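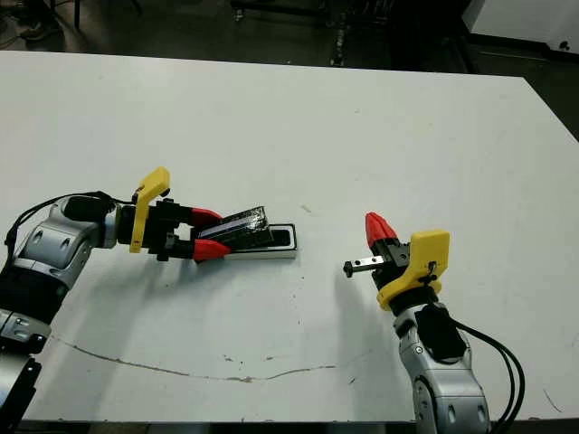 Standing desks and the 32-minute rule

Every March the Traltilmont office park gets a wave of wellness emails, and this year's wave is about standing. Seveo, which leases furniture to most of the second floor, has been handing out a one-page sheet that says people who work on their feet for 32 minutes out of every hour get more done and go home less sore. I asked where the 32 came from. The sales rep told me it was "in the research." I asked which research and was sent the same sheet again, this time in color.

I have nothing against standing up. I do it several times a day. But a desk that goes up and down costs a good deal more than one that stays put, and before Druseseck signs for 300 of them I would like to see something better than a cartoon spine with arrows on it.

Liya Jemal in accounts has had one for a year. She raised it every morning for the first month, then on Mondays, and now it stays at sitting height with a plant on the crossbar. Dae-han Sun likes his and says his back is better. He also started swimming at the same time, so I don't know what to do with that, and neither does he.

The sheet has a chart as well. It shows "focus" climbing through the afternoon for people who stand and sagging for people who sit. There are no numbers up the side of the chart. When I pointed this out, Wubit Tufa said charts like that are meant to give you a feel for the thing. I suppose they do.

Then there's the survey, which supposedly covered 1,000 office workers. Read the small type and you find they were all customers who had already bought the desk. Ask people who have just spent that kind of money if they are pleased and most of them will say yes. Nothing on the sheet tells you how many were asked again later.

Saron Alemneh made what I thought was the most useful suggestion at the meeting: borrow 4 desks, put them where anyone can use them, and write down how often they get raised over a couple of months. Seveo said a trial that small "wouldn't reflect the full experience." The full experience appears to require a three-year lease.

The discount runs out at noon on Saturday, when the building is closed. The one before that ran out too, and came back the following week at the same price. If you want a say before anything is signed, send a note to Bezawit Gebretsadik on the second floor. Include what you do now when your back hurts. She has had plenty of opinions about desks and very few about that.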